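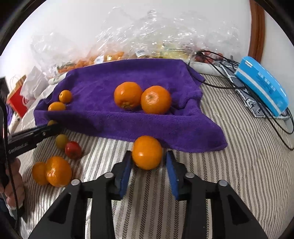 Chapter 4
Citrus and Its Many Cousins

Peel a mandarin and the whole room smells of it! That burst comes from tiny oil glands in the skin, and it is a fine place to start a chapter on one of the most tangled families in the fruit world. Botanists still argue over where one citrus species stops and the next begins, and the reason is simple: these trees cross with each other very easily. The sweet orange carries both mandarin and pomelo in its ancestry. So does the grapefruit, by way of the sweet orange.

In this chapter we follow a small grove at Himaden through one growing season, from the white blossoms of spring to the last picking in January. The grove has 300 trees on 15 terraces, and you will get to know its soil, its bees and its frost problems rather well.

Before you read on, look over the map of Himaden at the back of the book. Then try this — smell a piece of peel, bend it near your nose, and smell it again. Write down what changed.

4.1 What Makes a Fruit a Citrus?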